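Snack Counter Helper (part-time, mornings) at Bratwood, Ekden building
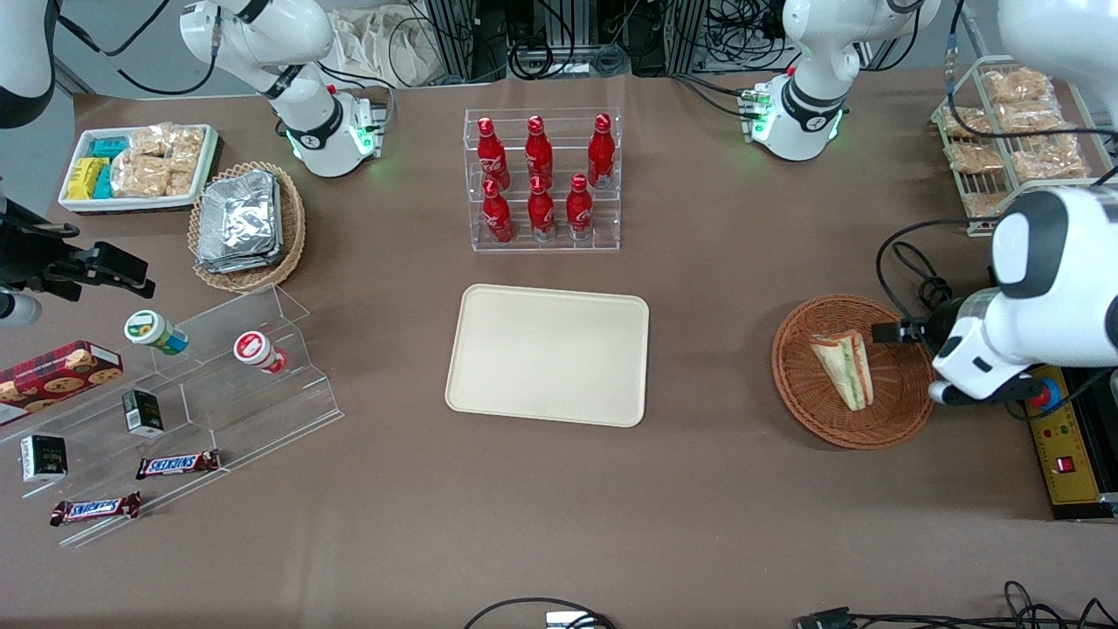 The counter tray, with drinks, snacks and a sandwich basket.

Bratwood runs small self-service snack counters for offices and training centers. We are a small company and we like our counters to look like someone cares for them. For our counter on the ground floor of the Ekden building we are now looking for one person who will fill it, keep it in order and help the guests who come there between their meetings. The work starts in September.

What is the job

You come in at 6 in the morning, when the delivery is already in the back room. You check the delivery against the list, you put away what needs to be cold, and then you prepare the counter. The bottles go on the clear tiered rack, with the labels to the front. The bars and the rice squares go in the long white tray, each kind with its own kind, so that the guest can find what he or she wants without digging. The foil packets have their own basket. The sandwiches also have their own basket, and we stand them up so the filling can be seen.

The beige tray in the middle stays free. It is for the order which is being put together, and when the guest has taken the order, the tray is wiped and goes back to the same place. Please do not use it for storage. We had this problem before and it made the counter slow.

During the morning you fill the places which become empty, take away anything past its date, and pack the pre-orders. On a usual morning there are up to 90 pre-orders, most of them quite small: one drink, one sandwich, one sweet thing. In the last part of the shift you clean the table and all the display stands, write down what is left, and send the order for the next day through the Drivero ordering page. We will show you how it works. It takes perhaps one morning to learn it.

What we ask from you

You are careful with food and with small things. A bar which lies the wrong way on the stand should bother you a little.

You can read a packing list in English and you can speak with guests in simple English. It does not have to be perfect. Several of us also learned it as adults.

You can lift a full case of drinks from the floor to the table, and you can be on your feet for most of the shift.

You have a food handler card, or you are ready to get one before the first day. We pay for the course.

You are on time. The first guests come early and they are hungry.

Experience in a store, cafeteria or hotel breakfast is welcome but we do not require it. The last two people we hired for such work had never worked with food before, and both are still with us.

What you get

A fixed morning shift, no evenings. Paid break. Two aprons and one pair of work shoes, which we replace when they are worn out. One meal from the counter on each working day, your choice. After the trial time you also get the transit pass. The hourly pay depends on your experience and we tell it to you in the first phone call, before you have to travel to us.

The trial time is 2 months. In the first days you work together with a colleague from our Petchrat counter, and after this you are responsible for the counter by yourself, with a phone number you can call when there is a question.

Some practical points

The Ekden building has no parking for staff. The bus stops in front of the main door, and bicycles can be left in the yard. The counter is inside, with heating, but the back room is rather cold in winter, so bring a sweater.

If you have a strong allergy to nuts, milk or wheat, please talk to us before you apply, as products with these ingredients are handled every day and many are in thin wrapping.

How to apply

Write us a short letter, half a page is enough. Tell us what work you did until now, from when you are free, and how you would come to the building at such an early hour. A resume is good if you have one. A photo is not needed. Please put the number 346 in the subject line of your e-mail, so that it comes to the right desk, or leave the letter in the Bratwood mailbox at the Ekden reception, with the same number on the envelope.

We answer every letter, also when the answer is no. If we would like to meet you, we invite you to the counter for one hour in the morning. You will see how it is filled, you can ask everything you want, and we pay for this hour.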